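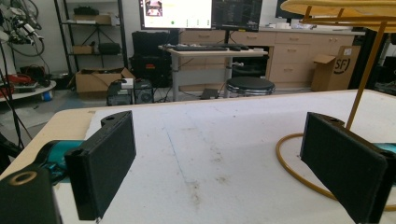 Perrine Joly was sure she would hate it. She had 16 years on the finishing bench at Branik, she liked the work, and when the plan to automate part of it came around she told her supervisor that a machine could have her bench when it could tell a good edge from a bad one with its eyes shut. She can.

"That was my big speech," she told me, laughing so hard she had to put her coffee down. "With my eyes shut! I was very proud of that line. And then they said okay, teach it."

So she is teaching it. Three mornings a week Joly leaves the finishing room and goes down the hall, picks up a hand-held gripper, and does parts of her old job with two black fingers in place of her own ten. The recordings go to the small engineering group, and the engineering group uses them to train the arms that will take over the loading and sorting at the front of her line. The hand finishing stays with people, for now and for as far ahead as anyone would commit to when I asked.

I went to Hotonthorpe expecting to write about the arms. I came home with a notebook full of Joly.

"The first day, I dropped everything," she said. "Everything! You don't know how much your fingertips are doing until you have to do it with two flat pads. I would go to pick up a bracket and just push it across the table. I went home and picked up peas with tongs for practice. My son thought I had lost my mind."

It took her most of January to get comfortable. What surprised her was how much she had to slow down and notice. She found out she always turns a part a little toward herself before she lifts it, and that she rests it for a second before letting go. She had trained new people on that bench for years and had never told a single one of them about the little rest, because she didn't know she did it.

"Now I tell the new ones," she said. "So they learn faster too. The robot got me to be a better teacher for people. I like that a lot."

I asked what a morning down there is like. She does a set of pickups, puts the pieces back, does the set again from a different side. She changes the order. Sometimes she makes a bad grab on purpose and then fixes it, and those are her favorites, since recovering from a fumble is where she feels her experience shows. The sessions used to run the whole morning, but her wrist complained, so now they stop at 2 hours and she goes back to her bench.

The wrist matters. Loading the line is the part of the job that wears people out, the same reach over and over through a whole shift. On a heavy day a loader would move 630 parts by hand, and Joly has done plenty of those days. The first arm went live in the spring and takes the early part of the shift, when the bins are fullest. She noticed the change in the evenings first.

"I was cooking dinner and I opened a jar," she said. "Just opened it, like a normal person. I stood there looking at the jar!"

She doesn't pretend everyone feels the way she does. Some of the loaders have moved over to inspection and are happy there. One went back to the Çetinkaya plant, where he had started out, because he liked the physical work and didn't want to sit. Two others are still waiting to hear what their jobs will look like when the second arm comes in, and Joly thinks they have waited too long.

"If you ask me what management did wrong, it's that," she said. "They told us about the machine before they told us about us. You should do it the other way. People can take news. It's the waiting that makes you sour."

She brought it up at the spring meeting, in front of everybody, and since then there has been a sheet on the break room wall listing which jobs are changing and when. It isn't complete. She checks it every Monday and asks about the blanks.

Pay was the other sore point. The recording sessions started out at her normal bench rate, and she argued that teaching is teaching, whoever or whatever is doing the learning. Branik already pays a trainer's rate for showing new hires the job. She got it, and so does anyone else who picks up the gripper now. There are four of them in rotation, and she says you can tell them apart by how they work. The youngest is the quickest, and Joly grumbles about this in a way that sounds a lot like pride.

The arm itself has a name, by the way. The engineers' project is called Fanudari, and the floor has shortened that to Fanny. Joly talks to it. She'll stand next to the guard at the start of a shift and say good morning, and if it misses a part she says "toward you, toward you," the way she would to a trainee.

Does she see herself in how it moves? She thought about that one for a while.

"The little rest," she said. "Before it lets go. The first time I saw it do that I grabbed the girl next to me and said look, look, that's mine -- it does it like me!"

It still can't tell a good edge from a bad one. She has tested it, of course. She slipped a rough piece into the bin one afternoon and the arm loaded it without a hitch, and she picked it back out at the bench by feel, eyes shut, and walked it over to the engineers' table. They've asked her to help with that next. She said she'd think about it, and she wants to talk about the rate first.

2018-07-22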